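Stilavik is a side-scrolling puzzle-platform video game developed by Plundisholm, a small studio led by the designer and programmer Margus Liepiņa. The player controls Hillia, a young bell ringer who travels across a flooded country to return a set of stolen bells to their towers.

Gameplay

Stilavik is played from a side view, with movement limited to 2 dimensions. Hillia can run, jump, climb ropes and carry one bell at a time. Carrying a bell shortens her jump and makes her sink in water, so many puzzles depend on where a bell is put down and when it is picked up again. Ringing a bell freezes the surface of nearby water for a few seconds. Larger bells freeze a wider area but are slower to ring.

The game has 30 levels, grouped by region. Each level ends at a tower, where the bell must be hung before the exit opens. There are no lives – a fall returns Hillia to the last rope she touched. A total of 123 small clappers are hidden in the levels. Collecting them opens extra rooms in the harbor, which serves as a hub between regions.

Enemies are few. Most are wading birds that follow sound and can be led away from a path by ringing a bell elsewhere. Hillia has no attack of her own.

A mode for 2 players adds Hillia's brother, who cannot carry bells but can hold ropes steady and lift his sister to higher ledges. It uses the same levels with some ledges moved.

Plot

The story is told without spoken dialogue, through painted panels shown between regions. After a storm breaks the sea wall, the bells that once warned the villages are taken down and sold. Hillia follows the trader's boat inland and recovers them one by one. In the final region she learns that her own village sold its bell first, and she must choose which tower receives the last one. The two endings differ only in the closing panels.

Development

Liepiņa began the project as a short prototype about carrying heavy objects up a ladder. The freezing water was added later, after early testers found the climbing slow. The hub was the last area to be built and replaced a plain level menu. The game was released in November. A later update added a speed-run timer, remappable controls and an option to turn off screen shake.

Reception

Reviewers praised the water effects and the quiet soundtrack, while several found the third region too long. The shared mode was generally well liked, although the lack of online play was noted as a drawback.
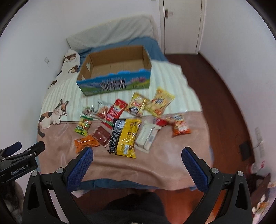

Open cardboard box and packaged snacks on a bed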